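Ticket: gripper closes past commanded position in sim, stalls on bench
Opened by: Henrike Lammers
Project: Testenine arm, shared shop at Cillthorpe
Status: open, partly worked around

Problem
Send close, fingers overshoot, controller throws position error and drops torque. Started in July after I swapped the finger model. Real gripper does something similar but stalls early instead. Not sure its the same bug.

Setup
Puteck servo board, firmware 2. Control loop 1000 Hz. Sim step also set to 1000, so they should match.

Tried so far
- power cycled board, no change
- re-zeroed both fingers, error comes back on next close
- swapped the USB cable. nothing
- dropped current limit to 400 mA. Stalls sooner, at least it doesnt bang
- old finger mesh back in: error gone. So it's the mesh or the joint offset that came with it

9:40 pm
Diffed the two model files. New one has the finger origin at the screw hole, old one had it at the base. Offset in the joint block never got updated. Pretty sure thats the overshoot.

10:15 pm
Fixed offset, reloaded. Wrist cam view over the wood surface, fingers not closed:

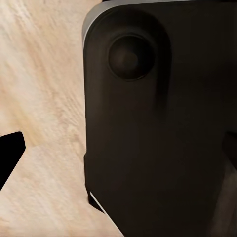
Ran close again after that, no position error in sim. Ran it more than a few times, same result. Collision shape is still the old one though, need to regenerate it or contact will be off by the same amount.

Bench side still stalls. Esquivel config has its own copy of the offset, I think, havent found where. If anybody has edited that file lately please say so here before I overwrite it.

Next
- regenerate collision mesh
- find offset in Esquivel config
- put current limit back up once the bench close is clean

Leaving ticket open. Please dont re-zero the real gripper until I've been back in.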